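Clillden demo pod — pre-opening check, comments version

Game: Zutden, console build
Where: Prasertsri games hall, upstairs, pods A to D
Done: July, 7.15am start, doors at 10
Result: pass with comments. Two items open, see end.

1. Power and cables

Mains feed to each pod — OK
Extension leads, no daisy chaining — FAIL then OK. Pod C had a four-way plugged into a four-way behind the screen. Pulled it, ran a new lead from the floor box.
Cable covers taped both sides — OK on A, B, D. C tape lifting at the aisle end, redone with the wide black stuff.
PAT stickers in date — OK, except one monitor brick on B with no sticker at all. Swapped for the spare. Old one in the crate marked DO NOT USE, please do not use it.
Vents clear, consoles not boxed in — OK. Somebody had pushed D's console right up against the back panel. Moved forward a hand's width. It needs to stay there even if it looks untidy.

2. Build and consoles

Correct build on all pods — A, B and D on 2,852. C was still on the old one, the one where the bridge level hangs if you skip the cutscene. Updated from the stick, took ages.
Save data wiped — OK
Idle reset to title screen — OK, tested on all four. Kicks in after 2 minutes with no input. Long enough I think, players do wander off mid-chat.
Debug menu locked — OK on A to C. On D you could still get in by holding both triggers on the pause screen. Locked now. Check again after any restart as it seems to forget.
Network off — OK. Leave it off. We don't want the patch prompt coming up in front of press again.
Photosensitivity warning shows before title — OK, and it can't be skipped. Good.
Age rating card on each screen — missing on B, found it under the bench.

3. Controllers

Two per pod plus spares — OK
Sticks centred, no drift — one on A drifts left, you notice straight away in the boat section. Taken out.
Triggers and shoulder buttons — OK
Tethers fixed to bench — OK but the one on D is too short for anyone standing. Longer one fitted.
Wipes and hand gel at each pod — wipes yes, gel only on A and B. More in the stock cupboard apparantly, not found yet.
Clean between players — staff reminded. Wipe the controller AND the headset pads.

4. Sound

Headset volume capped — OK at the console, but Pod B headset has its own wheel and goes a lot louder. Wheel taped.
Trailer speaker level — too loud first thing, turned down until I could talk normally at the pod B bench. Marked the level on the amp with a bit of tape. Please don't touch it, the stand next door has already complained once.
Spare ear pads — OK, 28 left in the bag

5. Stand structure, benches and tables

Banner frame bolted and weighted — OK. Sandbags on both feet.
Side panels — small wobble on the left one. Tightened, still a bit of give. Open item.
Bench edges, splinters, sharp corners — OK 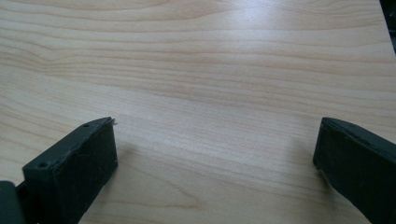

Stools stable — one on C rocks, swapped with the sign-up desk one. Whoever is on sign-up gets the rocky one, sorry, or stands.
Wheelchair space at pod A — OK. Stool comes out completely, bench is the lower one. Don't let bags pile up there.
Drinks — none at the pods. Sign is up but small. Staff to say it out loud as well.

6. Queue and exits

Queue line clear of fire exit — tight. Fits 48 people if it snakes properly, after that it goes across the doors. Close the line at that number and give out return slots.
Extinguisher visible — was behind the cardboard standee. Standee moved to the other side.
Aisle width — OK, tape on the floor, keep to it
Wait time board — OK, needs a new pen
Steward radio — tested, OK. Charge it over lunch.

7. Capture and recording

Dativex capture boxes on A and C recording — A yes. C lights up but no file on the drive after a ten minute test. Open item.
Notice that play is recorded — up at both pods, readable from the queue
Drive space — OK for today, will need emptying tonight

Open items

Left side panel — hall crew asked, coming before doors they said. If not here by 9.45 take the panel down and run without it, looks fine without.

Pod C capture — tried other cable, same. Next try is swapping the boxes over between A and C. If it's the box then just record A and take the notice off C.

Recheck at 1pm: section 3, tapes on the floor, debug menu on D, queue line. Initial the sheet by the till, not this one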